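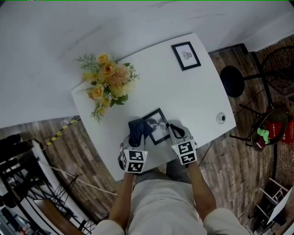
Most households own more photographs than they can name. Shahnaz Weerasinghe has spent much of her career helping families put names back to faces, and she now directs the Family Records Service at the Putden Regional Archive. In her view, the work should begin with whatever is already on display. A small black frame with a black-and-white photograph in it, such as the one lying on the white table, can hold more information than a full album. "People frame the picture they care about most," she said. "Then they stop looking at the back of it."

The Service was established to assist residents who wish to preserve personal collections at home. It does not acquire family material except by written agreement. According to Ms. Weerasinghe, 227 households have enrolled to date, and the largest collection brought in for advice held more than 900 prints, many of them stored in shoe boxes and one in a bread tin.

Asked what advice she gives first, she spoke about handwriting. "Write on the back in soft pencil, near the edge, with the print face down on a clean, hard surface. Ballpoint will press through. Full names, please. 'Grandma' is a different woman in every generation."

Matěj Vaněk, the archive's conservator, is responsible for the physical condition of the material. He recommends that a framed print be kept out of direct sunlight and separated from the glass by a mat. Where a print has already stuck to the glass, he asks owners to leave it alone. "I would sooner receive the glass and the photograph together," he said. "Once someone has tried a kitchen knife, my choices are limited."

Mr. Vaněk also cautioned against attics and basements, where temperature and dampness change with the seasons. A closet on an inside wall is usually suitable. Albums with sticky pages should be copied as they stand before any print is lifted.

The conversation turned to the Karunaratne collection, which the Service completed in September. The family had believed that a portrait of two sisters was made in Wila. A studio stamp under the mat gave the town as Torkano. "That changed the order of the whole album," Ms. Weerasinghe said. "A cousin had been telling it correctly for years, and we were able to write to her."

Appointments last 25 minutes and are free to residents of the region. Visitors are asked to bring no more than one box, and to leave prints in their frames.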